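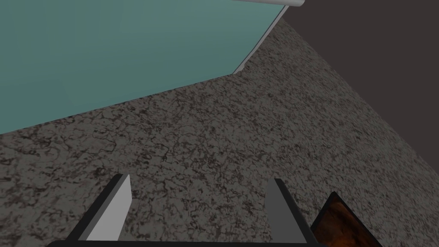
The first thing Delwyn Ruddock taught me about robots was to take off my watch. It was catching on the cable. The second was to stop saying sorry to it.

I had come to Priltton on a Monday to spend a day as a teacher, a job for which I have no certificate and, my children would add, no patience. My pupil was an arm in a simulated kitchen. It had two fingers, a granite counter to practice over, and no more idea of housework than I had at nineteen. My task was to steer it by remote control through a series of small chores so that a piece of software could later study what I did and try it alone.

The company is called Jimum. It occupies the upper floor of a former carpet showroom, and the stairs are still beautifully carpeted. The desks where people do the demonstrating are called stations, the people are called operators, and the thing in your hand is called the wand, although on paper it is the Kivar, and it looks like the handle of an expensive garden hose. Move your hand left and the arm on the screen goes left. Squeeze the trigger and the fingers close. A child could do it, and according to Ruddock children do it much better.

She runs operator training. Before this she taught adults to drive, and she has kept the manner: hands folded, voice level, right foot pressing gently on a brake that isn't there.

"You're looking at the fingers," she said, after I had driven them into the counter for the second time. "Look at where you're going."

It is harder than it sounds. The view I had been given was the robot's own, from just behind its hand, so that the two fingers poke up from the bottom of the screen like the ears of a rabbit you are following down a hole. Between them is the counter, which is a very busy piece of granite, all speckles and dark wandering veins. Past the end of the counter there is nothing, only a flat brownish-gray dark, as though the money for the kitchen ran out. At the back left stood a big teal panel I never did figure out. I steered around it all morning with great respect.

My first assignment was to move the hand to the middle of the counter and stop. That was the whole thing. I took it at the speed I would use to back a rental car out of a museum, and when I arrived I felt a real glow. Ruddock played it back. On the recording the hand set off, thought better of it, rose for no reason, drifted toward the teal panel as if something there had called its name, and came back in a long, guilty curve.

"It'll learn that," she said.

"The middle part?"

"All of it. It doesn't know which bit you meant."

I have thought about that sentence more often than I would like. The software, which Jimum calls Whitelaw after the street the founders used to live on, sees what the hand saw and what the hand did next. It has no access to your intentions. If you pause before every grasp to scratch your ear, you will raise a generation of robots that pause before every grasp. Ruddock once had an operator who lifted everything twice, a little bounce, testing the weight. He had worked in a deli. For a couple of weeks every arm in the building bounced its groceries.

A skill at Jimum needs 200 good demonstrations before anyone will train on it. The operators work in blocks of 30, then get up and walk to the window. It is quiet work. People sit in a row with their elbows slightly out, making tiny passes through the air, and from the doorway it looks like a rehearsal for an orchestra that has mislaid its instruments.

The better ones have a style. Ruddock can tell them apart from the playback alone, the way you can recognize a friend's walk across a parking lot. One comes in high and drops straight down. One slides in sideways, low, like a man reaching for the last piece of cake at somebody else's party. The software does best, she says, when it has seen a few styles but no one's bad mood. Anything recorded after four in the afternoon gets a second look.

Why do it in simulation at all? Partly because a simulated counter can't be chipped, which I tested thoroughly. Partly because it resets: press a button and the hand is back where it began, fingers open, holding nothing, with no memory of what you just put it through. I found this more restful than any kitchen I have lived in. The real arms are downstairs, behind a door with a keypad, and I was not offered the code.

By lunch I had recorded 6 attempts that Ruddock was willing to keep. By the end of the day it was a few more, and she had stopped pressing the brake. I asked her for the house record in a single shift. It is 176, all kept, set by a retired dental hygienist who says the trick is to breathe out as you close the fingers.

I tried that at home, on a jar of pickles. I came in high, dropped straight down, breathed out and squeezed. My wife asked if I was feeling all right.

Ruddock emailed in June to say that one of my recordings had made it into the training set for reaching. She did not say which. She did mention that the arm now hesitates, very slightly, whenever it sees teal.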